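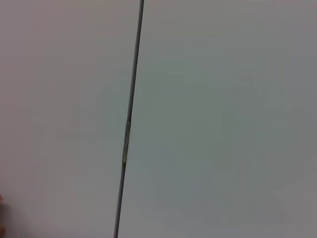

Elias Jaber reckons the door was never the problem. The door did what doors do, he says, and stayed shut until something pulled it properly. What bothers him is that the machine kept pulling after it should have stopped, and that its own log called every one of those pulls a success.

The machine is a Rakmont, a single arm on a wheeled base, sold to people who run serviced apartments and would like fewer humans putting away the crockery. Hiltomel leased 11 of them last year. Opening a cupboard is the first thing the sales video shows. It takes four seconds in the video. On 23 April 2025, in a ground-floor kitchenette at the Mulligan building, a Rakmont tugged at one cupboard until the upper hinge tore out of the carcass and the door came down on the bench.

Hiltomel's word for this is "an isolated grip event". I have read its incident summary twice and still couldn't tell you what a grip event is.

The log is plainer. It records 961 attempts at cupboard doors across the fleet that month, and it scores an attempt as a success if the arm completes the motion. Whether the door has moved doesn't come into it. A cupboard can be shut tight and the tally still goes up.

Part of the trouble is how little the arm has to go on once it gets close. The camera rides at the wrist, so at the last moment the view fills with two flat, pale panels and a thin dark line between them. No handle, no outer edge, nothing of the room beyond. Partway along the gap there's a small pale strip that could be a latch, or a catch, or a bit of hinge. I wouldn't bet a cupboard on which. The software apparently will.

Flalotau, which wrote that software, says the arm isn't meant to rely on sight alone. A force limit in the wrist should cut the motion when a door resists. Fair enough, but the limit had been raised in an update, after customers complained about arms giving up on stiff doors. Error code 2054, which used to mean "stop and call someone", was changed to mean "try again". The release notes gave this one line, under "improved reliability".

Jaber wants the old setting back, plus a check that the door has opened before anything is marked as done. Neither sounds like a big ask. Flalotau says both are under review and that no one was hurt, which is true. The kitchenette was empty of guests that morning.

Hiltomel has kept the other ten running. Guests are asked, on a laminated card beside the kettle, to stand clear of the cupboards while the arm is working.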